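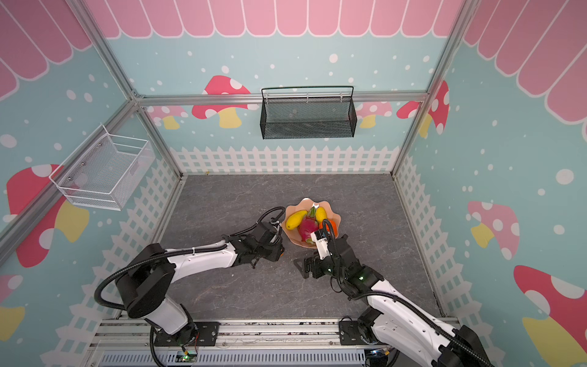
COURSE HANDOUTS / PLANNING AND BUYING

Handout 2: What does a two-arm cell cost?

Start with the quote, then distrust it. Most quotes for a bench cell list the arms, the grippers and a frame, and stop there. The mesh baskets on the walls, the wrist camera, the floor panel and the printed backdrop all have to come from somewhere, and they rarely come out of the supplier's pocket.

Take the two offers we looked at on Friday. Ikasora wants 1,096 for its mounting and cabling pack. Temden asks 337 for what it calls the same thing, but leaves out the cable guides and the fitting. I would not call either one cheap until I had seen the parts list.
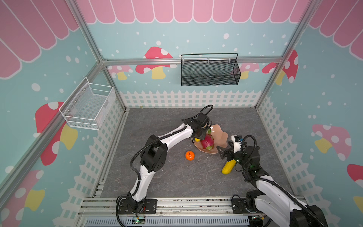 Then there is the second arm. Suppliers like to talk as if two arms do twice the work. Moving fruit on and off a plate is a fair test of that claim, so ask for timings with one arm and with both, on the same items. If they only send a film, treat it as an advert.

Put 200 aside for props and small spares before you spend on anything clever. Plates crack, connectors work loose, and a missing bracket can hold up a whole term.
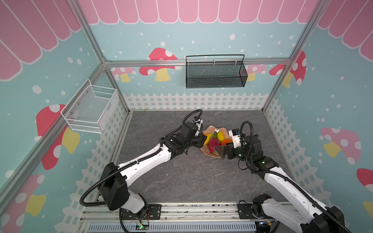
Chornovol
Course tutor, Equipment Planning

For next week, bring a one-page budget for a cell at the Wurmont site. Show what you would buy now, what you would put off – and what you would refuse to pay for. Leave out any saving you can't trace to a written quote.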